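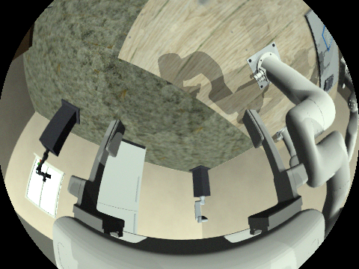 3.2 Beschaffungsplanung in der Simulation

Wer schon einmal einen Geräteantrag geschrieben hat, kennt die Versuchung, zuerst das Datenblatt und erst danach den eigenen Tisch anzuschauen. Auch uns ging es anfangs so, und wir möchten den Leserinnen und Lesern gern etwas von diesem Umweg ersparen. Für das Vorhaben Fikura haben wir deshalb die Arbeitszelle vollständig simuliert, bevor die erste Bestellung hinausging, und die Kostenpositionen aus dem Modell abgeleitet (vgl. Abbildung 4).

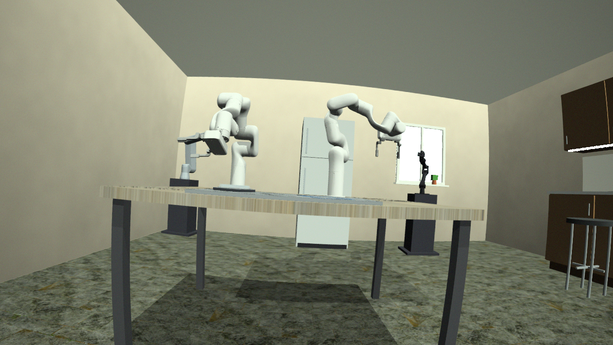 Abbildung 4: Simulierte Arbeitszelle mit zwei weißen Roboterarmen auf einem gemeinsamen Tisch.

Am meisten diskutiert wurde die Frage, ob ein zweiter Arm die Mehrausgabe rechtfertigt. Mariann Boros plädierte von Beginn an dafür, den Tisch gleich für beide Arme auszulegen, auch wenn der zweite erst im folgenden Haushaltsjahr bezahlt werden kann – ein Vorschlag, dem wir nach einigem Hin und Her gern gefolgt sind. Für Grundplatten und Befestigung setzten wir 800 Euro an, für Kabel und Kleinteile weitere 200 Euro.

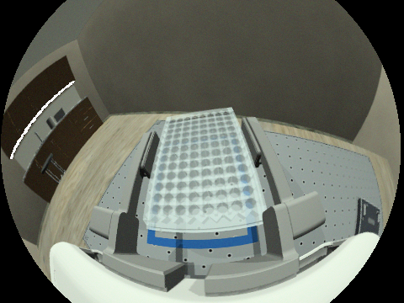 Die Plattenaufnahme für die 96-Well-Platten führten wir als eigenen Posten von 3.000 Euro, einschließlich der Lochrasterplatte, auf der sie sitzt. Pentti Tikkanen hat uns freundlicherweise daran erinnert, dass auch die Greiferfinger zum Plattenformat passen müssen und bei der Planung gern übersehen werden. Wir haben sie daher zusammen mit der Aufnahme ausgeschrieben; Angebote kamen von Kavetti und Tolach. Auf die Summe aller Posten rechneten wir 20 Prozent Reserve, und die Bestellung der Aufnahme ist für Juni vorgesehen.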